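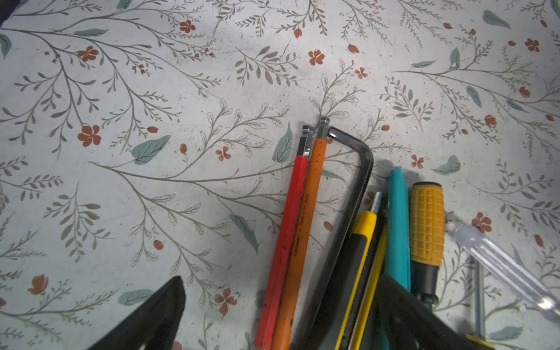
I have joined the tool library. Two pounds a month and you can borrow anything on the shelves, including, I now know, a thing for stretching shoes.

The way it works: you go in, you say what you want to do at home, and Hamisi Makokha looks at you for a while and decides whether you can be trusted with it. I asked for a drill. I was given a smaller drill.

The catalogue has 2697 entries. I have read more of it than I have read of any novel this year. Entry 200 is "saw, other".

My borrowing history so far:
Small drill
Bigger drill (trust was growing)
Spirit level
Same spirit level, having learned what happens to a shelf without one

Our shelf now runs slightly downhill towards the window. We keep round things elsewhere.

People ask why I don't just buy a drill. I did buy a drill, in 2000, and used it for one curtain rail. It then moved house with me four times in its own box, like a minor royal.

There is a waiting list for the carpet cleaner. I am behind Nayara Seixas, who has had it since the start of October and whose carpets must by now be see-through.

Update: I met Nayara at the returns desk. She says it's one stain and she won't discuss it.

The library also runs a mending evening. You bring something broken and someone who knows about it sits with you while you fix it yourself. I took a Waltura toaster. I had been hoping for the kind of evening where they fix it and I eat a biscuit.

The toaster needed a crumb. Removing, I mean. There was a crumb in it the size of a domino and the lever couldn't get past. I've told everyone at work it was the element.

Man next to me had brought a Flurko radio that only got one station. By nine o'clock it got none, and he seemed much happier.

Late fees are 20p a day, which sounds gentle until you remember you own a loft. I lost a staple gun up there for most of a month. Hamisi said "these things happen" in the voice of someone writing it down.

Things I have learned are not the same as each other: a bradawl and a screwdriver, a mallet and a hammer, "I'll have it back Tuesday-ish" and a return date.

Somebody has donated a pasta machine and there's a small row about whether it is a tool. I'm firmly in favour. It has a clamp.

My brother-in-law has a shed with everything in it and says libraries like this are for people who don't plan ahead. He rang last night at half past eight to ask if I could get him a pipe bender.

I could, as it happens. It's mine until the 2nd – he can have it after Nayara.

Filed under: Home & Shed, Borrowing, Small Repairs

Contact | © Skudel | Back to top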